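**Ticket 3753: finish going cloudy on long table, upstairs display room**

Opened by: Tove Nørgaard
Handled by: Inger Kragh
Status: open (was closed, see below)

**Reported problem**

Dull rings on the table top wherever the coloured glass has been standing. Worst under the tall bottles. Tove says they appeared after we changed over to Lurden polish in October and would like the supplier to pay for refinishing.

**Inger, first look**

Not convinced it's the polish. The whole top was done with the same tin on the same afternoon and the dull patches are only where glass stands. If Lurden was the culprit I'd expect it all over.

Counted 11 rings. Two are bigger than the base of anything we own, so I don't know what those were. A plant pot, maybe. Perla says there has never been a plant in there. There's a saucer mark on the windowsill that says otherwise.

**Tove**

The tin says "safe under glass and ceramics". I rang Skisitar, who sold it to us, and the man said he'd had no other complaints.

**Inger**

They always say that. Did he ask how long we left it before putting the bottles back?

**Tove**

He didn't. It was the same evening, maybe two hours.

**Inger**

The tin also says overnight. Back label, small print, under the bit about gloves.

**Tried so far**

- Dry cloth: nothing.
- Damp cloth, then dry: looked better for ten minutes, then the ring came back exactly as it was.
- Hairdryer on low, held well off the wood: one ring by the door end went fainter. Perla says it vanished. It did not vanish, you have to crouch.
- Mayonnaise (Perla's idea, her aunt swears by it): smelled of mayonnaise. No change I'd put my name to.
- Fresh thin coat of Lurden on one ring, left overnight with nothing on it: ring still there in the morning, slightly shinier.

**Closed by Bergþóra Bach with the note "sorted, looks fine now"**

**Reopened by Inger**

It looks fine with the ceiling lights on because all you see is glare. Switch them off, open the blind and look along the top from the window end. Please don't close this again from the doorway.

**Quote**

Dlamini came to look on Sunday. £359 to strip and reoil the top, glass to be cleared by us beforehand. He thinks water trapped under the bases, from somebody rinsing the bottles and standing them back without drying the undersides. That fits better than anything else I've heard, though he is also the one selling the job.

**Next steps**

1. Everyone: if you wash a bottle or vase, upend it on a towel until the bottom is dry. The ribbed ones hold more water than you'd think.
2. Tove to find the felt discs we bought last year. If they're the self-adhesive sort, leave them off the cut glass.
3. I'll mark one ring with a pencil dot beside it and check it weekly with the lights off. If it hasn't grown after a month I'm against paying anybody.
4. No more food on the table. 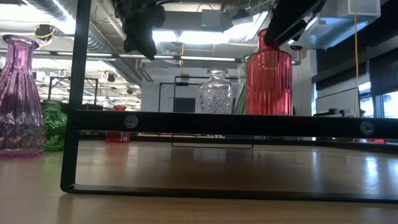
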